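Washing and Drying Kit on a Mountain Rail Holiday

Luggage space on narrow-gauge trains is small, and most travellers on the Brekura line bring one bag and wash as they go. The notes below cover outdoor clothing on a trip of a week or longer, using guest house laundry rooms and hotel basins. They apply equally to washing the same kit at home afterwards.

What to pack

A laundry kit for two people weighs less than 500 g if it is kept to the following:

Liquid detergent for technical fabrics, in a screw-top bottle inside a sealed bag
A flat rubber sink plug, as many mountain guest houses have none
Four metres of thin braided cord
Six pegs
A bar of plain household soap for collars and cuffs
A soft nail brush
One large, thin microfibre towel

Powder is lighter than liquid but dissolves badly in cold water and leaves a white deposit on dark trousers. Capsules are dosed for a full household load and are too strong for a few shirts.

Soot and brake dust

The open carriages between Cuesta and the summit halt are behind a steam engine for most of the season. Soot settles on shoulders and hats, and it is greasy. Do not rub it or wipe it with a damp cloth. Let the garment dry, shake it outdoors, then lift the remainder with a strip of sticky tape. Work a little neat detergent into any mark that is left, leave it for 20 minutes and rinse from the back of the fabric.

Brake dust contains iron and will rust if left damp. Wash it out the same evening. Chlorine bleach fixes rust stains permanently and should be kept away from them.

Using a guest house machine

Check the inside of the drum with a hand before loading. Coins, hairgrips and small stones from boots are common, and any of them will mark a waterproof jacket. Wipe the fold of the rubber door seal with a piece of kitchen paper. In a machine used by walkers the fold usually holds grit, and grit transfers to the first load.

Close all zips and Velcro tabs. Turn fleece and printed shirts inside out. Put socks in a mesh bag or a knotted pillowcase. 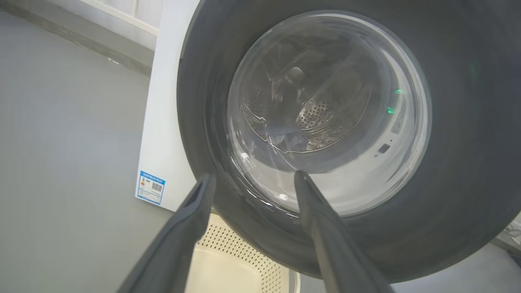 Load the drum to two-thirds for cottons and to half for synthetics. Waterproof jackets are washed alone or in pairs, as the fabric holds water and a heavy load of them will put the drum out of balance during the spin. Set the temperature to 30 degrees and the spin to 800 rpm or lower. If the machine has an extra rinse setting, use it for anything waterproof, as detergent left in the cloth attracts water.

Do not use fabric softener on waterproofs, wicking shirts or towels. If the drawer of a shared machine has a blue or pink residue in the softener compartment, take the drawer out and rinse it under the tap before starting.

Merino goes on the wool cycle. If there is no wool cycle, wash it by hand.

Washing in a basin

Fill the basin with lukewarm water and add one teaspoon of detergent. Submerge the garment, press it for a minute and leave it for ten. Press again, drain, and rinse twice. Wringing stretches knitted fabric and breaks the elastic in waistbands. Lay the garment flat on the microfibre towel, roll both up together and kneel on the roll. This takes out more water than wringing by hand.

Drying at altitude

Air at altitude is dry on clear days and washing dries quickly in the sun, but the temperature falls sharply once the sun is behind the ridge. Clisura, where the line ends, stands at 3,955 feet, and the valley side of the village is in shade from about four in the afternoon in September. Washing hung out after lunch will still be damp at the seams. Hang it before breakfast or dry it indoors.

For indoor drying, run the cord across the room from window catch to wardrobe rail and leave a hand's width between items. Open the window a finger's width at the top. A closed room with a full line will have wet windows by morning and the clothes will smell.

Keep waterproofs off radiators. The seam tape is bonded with heat and can lift. Boots should also be kept away from direct heat. Take out the insoles, fill the boots with newspaper and change it after two hours.

Twist the cord double before hanging it and push the corners of light items between the strands. This saves pegs, and it holds better in wind.

Reproofing

A jacket needs reproofing when water no longer beads on the shoulders. Wash it first, since proofing applied over dirt will not bond. Often the wash is enough, followed by a short tumble on low heat if the care label allows it.

Spray-on proofing such as Urnolon is suited to jackets with a lining. Hang the damp jacket outdoors, spray evenly from a hand's length away, wait two minutes and wipe off the excess. Wash-in proofing treats both faces of the fabric and is better kept for unlined shells and overtrousers. After using it, run the machine empty on a hot cycle, or the next load of towels will repel water.

Aerosol cans should stay out of direct sun and away from the carriage heaters. A pump bottle is the better choice for travel.

Storage on return

Empty the bag on the day of arrival. Down jackets and sleeping bags are stored loose in a cotton sack, never compressed. Hang waterproofs on a broad hanger with the zips open. Wipe out the rucksack with a damp cloth and plain soap, rinse, and leave it upside down with all pockets open until dry. Machine washing strips the coating from the inside of most rucksacks and is best avoided.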